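Stability Technician, Liquid Flavors
Waltel Ingredients, Vascombe site
Full time, permanent
Reference 103

Waltel Ingredients makes liquid flavors, natural colors and citrus extracts for beverage and bakery customers. The Vascombe site handles shelf-life testing for the whole liquid range. We are hiring one technician for the stability group, which has five members and reports to the quality manager.

The work

Samples from each new formula are stored under set conditions of temperature and light and pulled at fixed intervals. The technician pulls the samples, tests them, records the results and flags any value outside its limit. At any time the group has 700 samples in storage. Most are citrus emulsions and carotenoid colors, and these account for most of the out-of-limit results.

Duties

Pull samples according to the weekly schedule and log each one out of the storage chamber.
Measure pH, density, refractive index, turbidity and color.
Prepare dilutions and reference standards. Label them with contents, date and initials.
Check emulsions for ringing, creaming and sediment, and grade them against the site scale.
Calibrate balances and pH meters at the start of each shift.
Check the chamber logs for temperature excursions and open a deviation report where one is found.
Set up and code samples for the tasting panel. Technicians do not score samples they have coded.
Dispose of expired samples and solvent waste under the site procedure.

Requirements

Associate degree in chemistry, food science or a related subject, or two years of paid work in a testing laboratory.
Working knowledge of volumetric technique and significant figures.
Ability to write a deviation report that a reader outside the laboratory can follow.
Normal color vision, confirmed by a test at the site before the start date.
Ability to lift 23 pounds.

Experience with emulsions is useful but not required. Applicants with a severe allergy to citrus, tree nuts or dairy should discuss this with us before applying, as all three are handled daily.

Hours and conditions

The shift runs from 7:00 a.m. to 3:30 p.m. with a half-hour unpaid break. One weekend shift in five is required for sample pulls and is paid at time and a half. Perfume, scented lotion and smoking materials are not permitted in the laboratory or the panel rooms. Lab coats, safety glasses and shoes are supplied.
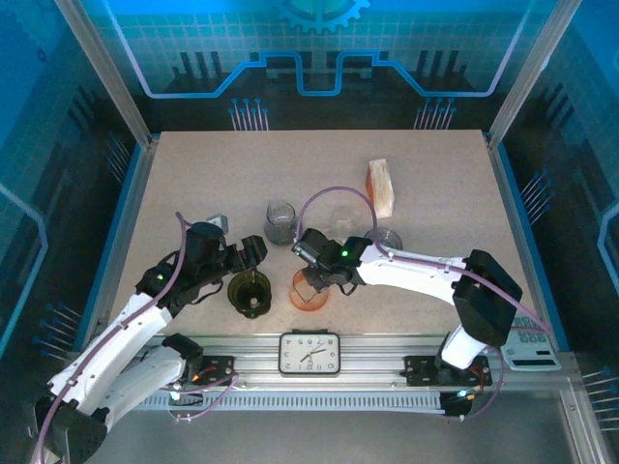

Training takes eight weeks. The first three cover site safety, documentation and the measurement methods. The remaining five are spent on live samples, with every result checked by a second technician. Sign-off is given method by method, and a new technician does not release results for a method until it has been signed off.

The position is hourly, with health and dental coverage from the first day of the second month. Pay grade depends on experience and is stated in the interview invitation.

Two projects are due to start in December: a light-exposure study on the Kasano yellow and orange colors, and a repeat of the Magalhães orange oil series with a new emulsifier. The successful applicant will be assigned to one of them after training.

How to apply

Send a resume and a one-page letter to the hiring office at Vascombe, quoting reference 103. The letter should describe one measurement you have made repeatedly, the instrument used and the main source of error. Applications without a letter are not reviewed. Interviews are held at the site and include a 40-minute practical exercise in weighing and dilution.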